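Skulo White Foam Blocks

Sold by the bag, from the Bevska packing shop

I started stocking these because I kept stealing them from my own packing bench. They're long, soft, plain white blocks, and I use them for everything: filling the gap at the end of a box, propping up a plate while glue sets, stopping a drawer from rattling (my kitchen is full of them, I'm a little embarrassed to say). A bag holds 140, and mine lasted me nearly 9 weeks in the busy season, which for me starts in July!

The edges are a bit fuzzy and slightly rounded, so don't expect a crisp, machined look. I like them better this way. They squash into a corner nicely and they don't leave marks on painted things, at least none I've found on the Plesberg bowls I ship. The top has a little texture to it, too, enough that two blocks stacked together tend to stay put.
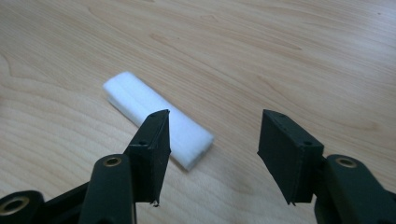

How I use them

For boxes, I lay one along each long side first, then drop the item in and see what still moves. Two more usually fix it. If you're sending glass, wrap the glass in paper before the foam goes anywhere near it, and give the box a gentle shake before you tape it up.

They cut fine with a long kitchen knife or a fresh craft blade. Go slowly, in one direction, and don't saw back and forth or you'll get crumbs all over your sweater. Scissors work for small bits but they pinch the edge.

Good to know

Keep the bag closed, white foam picks up dust like you wouldn't believe. Don't use them near a stove or a heat gun, and please don't put them under anything really heavy for months, they'll go flat.

I pack every order in a reused carton, so yours may turn up in a Pfeiffer box with the old label still on. Orders of 3 bags or more go out in one big sack, still with free shipping. If you only want a handful to try, write a note at checkout and I'll put together a small bag for you.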